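Mar 18, 2020

Notes on the Mandcombe household survey, second pass. Writing this up before I lose the thread, and so whoever picks up the data entry knows what was changed.

We now have 206 forms from the two hamlets, Punine and Gurnent. Punine is complete except for the houses above the canal road, where the path was blocked and we turned back. Gurnent is complete. I checked the form numbers against the walking map and found 21 that had no house mark on the map. Most of these are joint households that were split on the form but drawn as one building. I have left them split and added a J after the number. Please don't merge them in the sheet.

Water questions: the wording of Q7 doesn't work. "Main source" was read as the drinking source in Punine and as the washing source in Gurnent, so the two columns can't be compared. For the next round it becomes two questions, 7a drinking and 7b everything else. The old answers stay in the file under the old heading.

School questions are fine. The distance answers are given in walking minutes and I have kept them that way. Converting to kilometers would make them look more exact than they are.

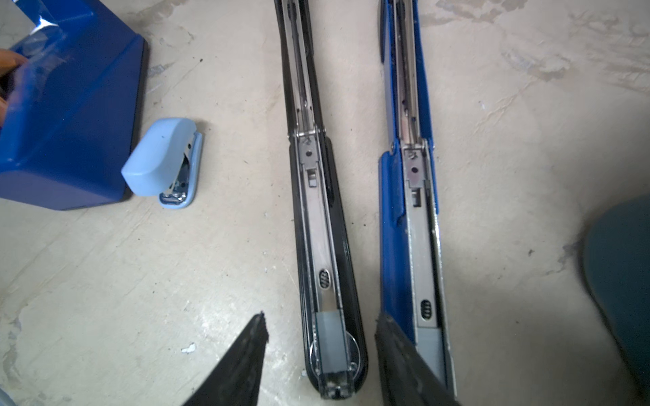 The village meeting at Rana went longer than planned. We presented the toilet and drainage results on the wall chart. People followed the bar chart without trouble but the pie chart got blank looks, so bars only from now on. Some 50 people came, more at the start than at the end. The main points raised:

- The drain by the grain store backs up every August and the survey never asked about it.
- The hand pump we marked as working gives brown water for the first few minutes.
- Two families said they were visited but aren't on the list. To be checked against the paper forms.
- Several people asked what happens after the survey. We need a proper answer to this before going back.

On the last point, the draft plan should go to the village in the local language first, then to the department. Last time it went the other way and the village saw it only after it had been changed.

Data entry: one person reads, one types. I tried doing it alone and got the household size and the number of rooms swapped on a whole run of forms. Those are corrected. Blank means not asked, 99 means asked and not answered.

Still to do:

- canal road houses in Punine
- reprint page 2 of the form with 7a and 7b
- add a drainage question, with the month
- test the brown water pump with the field kit
- clean copy of the Gurnent map, the present one is mostly eraser marks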